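The Living Room Wastebasket Should Stay in the Living Room

Most people I know keep a wastebasket in the bathroom, one in the bedroom and a big can in the kitchen. Almost none of them keep one in the living room. I think that is a mistake, and I think it explains a good part of the mess that people complain about.

I grew up in a house with a formal front room. My mother believed that a trash can in a room where guests sit was bad manners. So when a guest peeled an orange or blew her nose, she held the peel or the tissue in her hand until someone carried it to the kitchen, or she tucked it under the edge of her saucer. The trash was in the room either way. It just had no place to go.

My first apartment, on Urville Street, had a living room of the same kind on a smaller scale. I had no basket in it for 2 years. I found candy wrappers between the cushions every time I vacuumed.

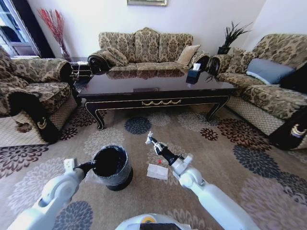
The usual objection is looks. A wastebasket is a plain object, and a front room is where people put the furniture they are proudest of. I understand that. But the same people will put a tissue box in the open and not think twice about it. A tissue box makes trash. If you are going to supply the tissues, you should supply the place to put them.

My friend Lâm Cao disagrees with me. Her view is that a basket in the room invites people to be lazy, and that walking to the kitchen is a habit worth keeping. She does walk to the kitchen. Her husband does not, and his tea bags dry on the arm of the sofa. I have pointed this out to her and she says that is a marriage problem and has nothing to do with baskets. We have left it there.

The second objection is smell. That one is easy to deal with. Food scraps go to the kitchen, the same as always. The front room basket is for dry things: tissues, receipts, thread, envelopes, the little plastic tabs that come off new clothes. If you empty it every Thursday, or whatever night the cans go out, it will not smell.

Buy a small one. A large basket in a living room gets treated like a kitchen can and ends up with takeout boxes in it. I paid 6 dollars for mine at a hardware store and have no plans to replace it. I have seen decorative ones in the Zurkach catalog for 600, in hammered brass, and I can't see what the extra money does for anybody.
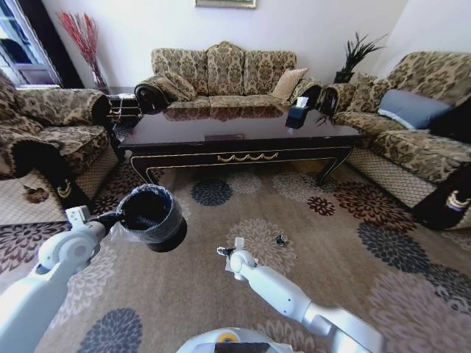 Color and lining matter more than price. I would pick a dark basket for a room with heavy furniture and a patterned rug, and I would always put a bag in it. A small black cylinder like this one takes up very little room near the corner of a coffee table, and next to dark wood it is hardly the first thing you notice. The bag folded over the rim is not pretty, and some people trim it or tuck it under. I leave it folded out. The bag stays put that way, and I would sooner look at an inch of plastic than scrub the bottom of the basket.

Rugs are where the lack of a basket really shows, and also where it hides. A plain rug gives you away at once. With large flowers in several colors, a bottle cap can sit for a week before someone steps on it. Quang Hầu, who cleaned rugs in Grurnside for most of his working life, told me he got used to emptying his pockets at the end of a job: coins, caps, buttons, pen lids. By his own guess he had done around 3,000 rugs by the time he quit, and he said the busy patterns always had the most in them. He keeps a basket at each end of his own sofa, and I think two is too many, but I did not argue with him.

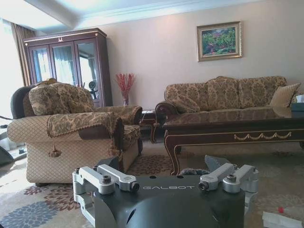

Placement is the part people get wrong. They hide the basket behind a cabinet or in a far corner, and then it does no good, and they decide that baskets don't work. It has to be within reach of the person sitting down. In a room with a three-seat sofa, an armchair and a side table between the two, I would put it by that side table, where either seat can get to it. The other choice is the end of the sofa where the tissue box is. I would keep it away from any throw with fringe on it, such as one hanging over the arm of a chair, as fringe gets into everything.

When my aunt moved into the Nghiêm building last July, she asked me what she needed for the front room. I told her a lamp and a wastebasket. She bought the lamp. I took the wastebasket over myself, with a roll of bags inside it, and set it down by her chair.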